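About Rumex

Rumex is a small school for adults who want to learn, or relearn, how to cook and run a kitchen at home. We teach in the daytime, in the evening and on Saturdays. Most people come for a term, some come for a single class, and a fair number come back the following year to do something different.

We are on the first floor of the old Zoslow building, above the key cutter and the dry cleaner. The entrance is at the side, through the blue door. There is a lift, but it is slow and holds three people at most, so if you can manage the stairs please leave it for those who can't.

How we started

The school began as one evening class in a church hall with two hobs and a borrowed set of pans. It was meant for people who had just moved into their first flat and could not cook much beyond pasta. The first group turned out to be mostly people in their fifties and sixties. Several had lost a husband or wife who did the cooking. Others had retired and found they had time to eat properly and no idea how to go about it.

That changed what we taught. The first course plan had a good deal about knife skills and sauces. By the fourth week we had dropped most of it and were teaching how to shop for one person, how long things keep, and what to do with the other half of a cabbage. Those lessons are still the backbone of the first-term course.

We moved to the Zoslow building after the hall closed for roof repairs. We had expected to go back, but the hall reopened with a smaller kitchen and we had got used to having our own cupboards.

The name comes from the Latin for dock and sorrel. There was a patch of sorrel behind the hall and it went into the soup on the first night. It was rather sour.

What we teach

The main course is called Kitchen from Scratch. It runs for ten weeks, one session a week, two and a half hours each. You do not need to know anything before you start. We cover eggs, pulses, rice, roasting, soups, bread, basic fish, and a few dishes that feed six people without much trouble. There is one session on kitchen safety and one on reading a recipe, which includes how to tell when a recipe is wrong.

Kitchen from Scratch costs 300 pounds for the term, with ingredients included. You can pay in three parts. If you receive a means-tested benefit the fee is 40 pounds for the whole term, and we don't ask why you want to do the course or make you fill in a long form. Bring a recent letter to the office and we will do the rest.

The second-term course follows on from the first and is a little faster. It includes pastry, preserving, using a freezer well, and three sessions chosen by the group. Recent choices have been dumplings, Sunday lunch and curries. You can join the second-term course without having done the first if you already cook most days. Ring the office and we will talk it through with you.

We also run shorter classes:

Bread in a Day. Saturdays, 9.30 to 4. You make two loaves and a flatbread and take them home. Bring a bag.

Cooking for One. Four weeks, afternoons only. The smallest group we run.

Small Appliances and How to Live with Them. A single morning. Toasters, slow cookers, pressure cookers, air fryers, stick blenders: how to use them, how to clean them, and which ones you can do without. We sell nothing and take no money from any maker.

Cooking with a Bad Hand. Four weeks, for people with arthritis, a tremor, or the use of one arm. It is taught with help from a retired occupational therapist and is always full, so ask early.

Preserves. Two evenings in late summer, dates depending on the fruit.

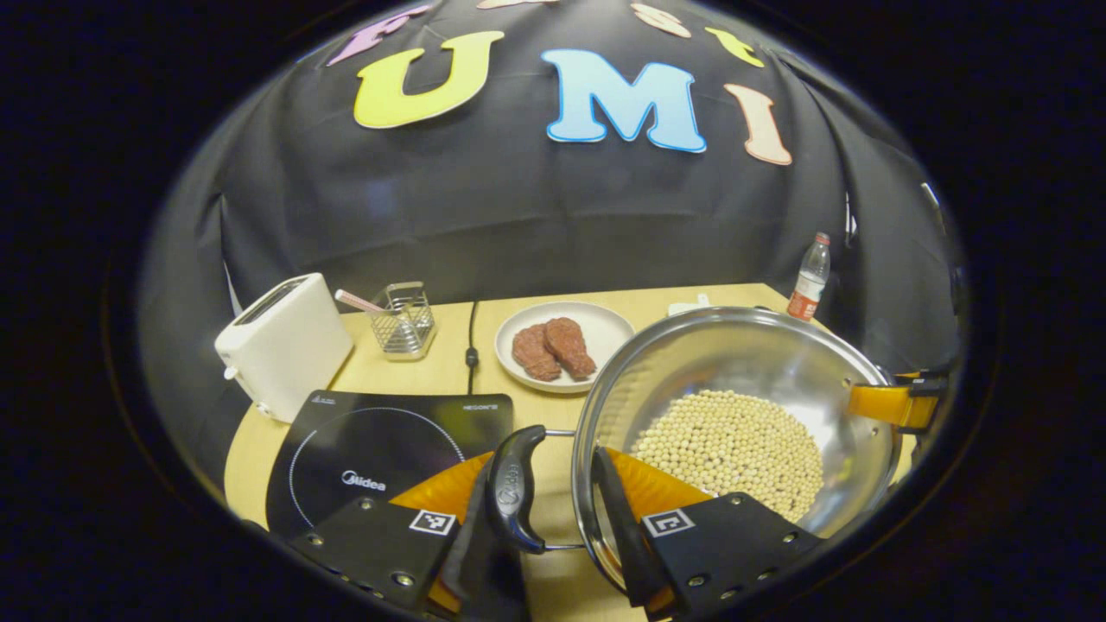
Class sizes are kept low. There are twelve places on Kitchen from Scratch and eight on everything else. We have tried larger groups and found that people at the back stop asking questions. The tutor cannot watch sixteen pans at once, either.

How the classes work

Every session follows much the same order. The tutor shows the dish, talks about where it usually goes wrong, and then you cook it in pairs. There are six stations, each with a hob, an oven and a sink. At the end we sit down and eat what has been made. Eating together takes up a good half hour and we do not cut it short, even when a session overruns.

Washing up is shared. The tutors wash up too.

You get a printed sheet for each dish. The sheets are in large type and use spoons and cups as well as grams, as many people do not own scales. If you would like the sheets in another format, tell the office before term starts.

There are no exams and no certificates. We are asked about this fairly often. A few years ago we looked at offering a recognised qualification, and it would have meant more paperwork for the tutors, a higher fee and a set list of dishes. We decided against it. If you want a qualification in catering, the further education college is the right place, and we can tell you which department to contact.

If you miss a session you can usually make it up with another group in the same week. Please ring first so that there is enough food.

The tutors

We have five tutors and two assistants. Two of the tutors came from school kitchens, one ran a café, one was a hospital dietitian, and one came to us as a student on the second course we ever ran. All of them have food hygiene training and first aid training, renewed when it falls due. All are paid for preparation time as well as teaching time.

We ask that tutors eat what they teach. If a dish is on the course, it is because somebody here makes it at home on an ordinary weekday.

The kitchen

The teaching kitchen was fitted out by Hegedűs, a joinery and kitchen firm from the other side of town, who also made the lower worktop at station six. That station can be used from a wheelchair or a stool. The hob on it has its controls at the front and the oven door opens sideways.

Next to the kitchen is the long room, where we eat. It is also where the appliance class and the talks take place, and it can be hired by local groups on Mondays and on Sunday afternoons. Hire includes tables, chairs and the urn. It does not include the teaching kitchen, for insurance reasons, and we can't make exceptions.

There is a shelf of cookery books in the long room that you may borrow. Write your name and the title in the notebook. We have 436 books at the last count, of which a large share are about baking, so if you have books on vegetables or fish that you no longer want, we would be glad of them. We have enough books about cupcakes.

The toilets are at the end of the corridor, and one is accessible. The coat hooks by the door are for coats only — bags go in the lockers, which take a pound coin and give it back.

Food and allergies

We buy most of our vegetables from the market and dry goods from Pidine, a wholesaler who delivers early on a Monday. Eggs are free range. Meat is used in fewer than half of the dishes, and there is a version without meat for all of them.

Tell us about any allergy when you book, even if it is mild. We can work around dairy, egg, gluten and most others. We do not use peanuts in any class. Other nuts are used from time to time, and we cannot promise that the kitchen is free of traces. If your allergy is severe, please talk to us before you pay, and we will be frank about whether the kitchen is suitable for you.

Halal meat is available if you ask a week ahead.

How we are paid for

Course fees cover a little over half of what it costs to run the school. The rest comes from room hire, a grant that we reapply for every second year, and gifts from former students. Last year 793 people took at least one class with us. Our accounts are printed each May and there is a copy in the office that anyone may read.

We are a not-for-profit company. Nobody owns shares in it. Any money left at the end of the year goes into the equipment fund, which last paid for new extractor fans and will next pay for two ovens.

Getting here

The nearest bus stop is opposite the library, four minutes' walk away. There is no parking at the building. The car park behind the library is free after six in the evening, and there are two disabled bays on the street outside the dry cleaner. Bicycles can be left in the yard. Please don't chain them to the gas pipe.

Contacting us

The office is open from 10 to 2 on weekdays during term and on Monday mornings in the holidays. Outside those hours, leave a message and we will ring you back, usually the next working day. You can also come up and have a look around. The best time is just before one, when the morning class is sitting down to eat and there is normally a spare plate.

Booking for each term opens four weeks before it begins. Former students do not get priority on Kitchen from Scratch, as we want to keep the places for people who are new. They do get a week's head start on everything else.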